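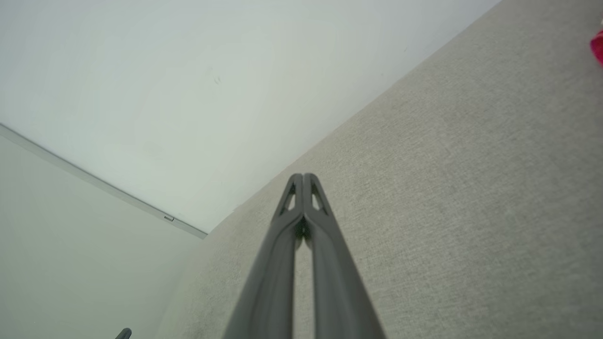 Equipment Review: Farovton Two-Finger Gripper Kit

Home | Clubs | Equipment Reviews | Loan Desk | Contact

Reviewed for the Panganiban Student Robotics Club by Ariel Tolentino

The club purchased one Farovton kit in February for its garment-handling project. Members were asked to assess it against the Weruvon gripper used in previous seasons. The kit is supplied with two tapered fingers, a wrist camera mount and a printed manual of 117 pages.

Assembly was completed in one afternoon session. The manual is clear on wiring and less so on calibration, where two diagrams refer to an earlier version of the mount. Students new to the club should be supervised during this stage.

The slotted fingertips are the main point of difference from the Weruvon model. They are narrow enough to pick up a single fold of cloth, and members found them easier to aim from the wrist camera view. Over the trial period the club logged 3428 grasp attempts, of which 1051 were made on knitted sportswear. Thick cuffs and collars gave the most reliable results. Thin hems were frequently missed, and the closing force had to be reset after every 50 attempts to remain within the club's limits. 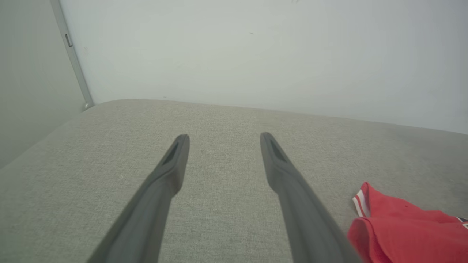

Fingers open over the gray upholstery, with the red fabric at right.

Upholstered surfaces proved harder than a bare bench. The fingers must stop short of the cushion, and the height setting in the supplied software moves in steps that are too coarse for this purpose. Members wrote their own adjustment routine, which is now kept with the club's Ferholm project files.

The kit is recommended for clubs with at least one season of experience. Replacement fingers should be ordered with the kit, as delivery of the club's second pair was slow. First-year teams may prefer to begin with the Weruvon model.

This site uses cookies to remember your preferences. Accept | Manage settings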